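Flivby square table and the little blue basket that came with it

I bought the Flivby for folding laundry, which is a sad reason to buy furniture, but I had been folding on the bed and then sleeping next to the pile. It went up in June in the back room of my place in Kemdale, and it has had a stack of clothes on it most evenings since.

Assembly took me 60 minutes, most of it on one leg. The instructions come in 3 languages, and I can report that the drawing of the leg is wrong in all of them. Once it's standing it stands well. No wobble, even when I lean on it to feel sorry for myself over a fitted sheet.

The top is the good part. Pale wood, matte, with a grain that wanders around in big lazy arches like a weather map. Shirts slide on it without snagging, and dark socks show up nicely, so fewer of them get left behind. My old table was a glossy thing from Gelludov that threw the ceiling light back in your eyes and held on to every fingerprint. This one forgives more. It does pick up the odd faint line, and I've stopped rubbing at those.
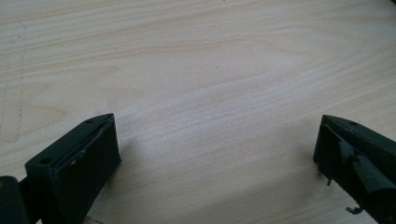
Defne Dursun wrote in to say that hers got a ring from a mug in the first week, and that she wishes she had oiled the top before using it. She also thinks it's too low for anyone who folds standing up.

Fair on both counts. I fold sitting down, like a person who has given up, and the height suits me. I haven't oiled mine, and I keep coffee on the windowsill.

Now the basket. Mine came in the same box as a "welcome gift," and my expectations were set accordingly. It's light blue plastic, shallow, with holes in the sides, and it has turned into the thing I use most. You can see what's in it without digging. A few small pieces, folded or nearly folded, and it's full - so you have to stop and put them away.
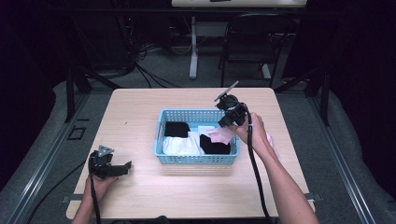 The deep hamper I had before, an Altıntaş, let me postpone that decision until I was wearing swim trunks to the grocery store. I still own it. It holds the other hampers.

Complaints about the basket: it's no use for towels, and it slides on the smooth top if you toss things in from a distance. Folded black T-shirts sit in it like bricks and behave. Anything soft and pink flops over the side and stays there, looking comfortable.
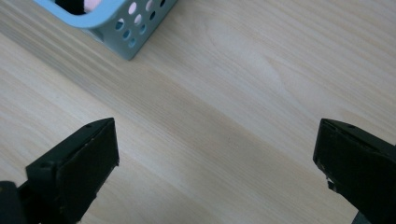 The basket on the Flivby, with black and pink in residence.

Would I buy the table again? Yes, at the sale price. At full price I'd sulk for 2 days and then buy it. The basket alone I'd take another of tomorrow, but the store says it only comes with the table, and I don't have room for a second table.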